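The Patience Setting

By the time Dong-hyun Kang had read through the planner's log for the third evening running, he had started to think of it as a sort of diary, and a rather anxious one at that. The planner, which he had named Pusetti after his grandmother's village baker, would pick a seam, love it dearly for 45 milliseconds, and then drop it for another one.

"It's the stitching," he told Gruvon, the old gray cat who slept on the warm end of the server shelf. "Every seam looks like an edge to it, and every edge looks like a place to grab."

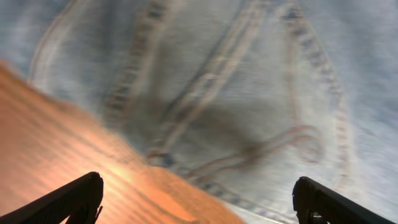

He had a fix in mind, though it was a small and slightly embarrassing one. He would simply make Pusetti wait. A grasp would have to stay the favorite for 12 updates in a row before the wrist was allowed to commit, and if the picture was smeared by motion, those updates wouldn't count at all. He typed it in, called the new parameter "patience" (his mother would have laughed at that!), and poured himself the last of the barley tea while the tests ran.

Seven failed. He found a minus sign where there shouldn't have been one, and then none failed, and he sat there a good while with his hand on the cat, listening to the fans, before he felt ready to start the next trial.
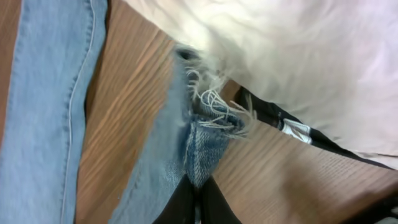

What the Log Said

"Candidate held," it read. "Candidate held. Candidate held." Dong-hyun scrolled down slowly, smiling, and let his tea go cold.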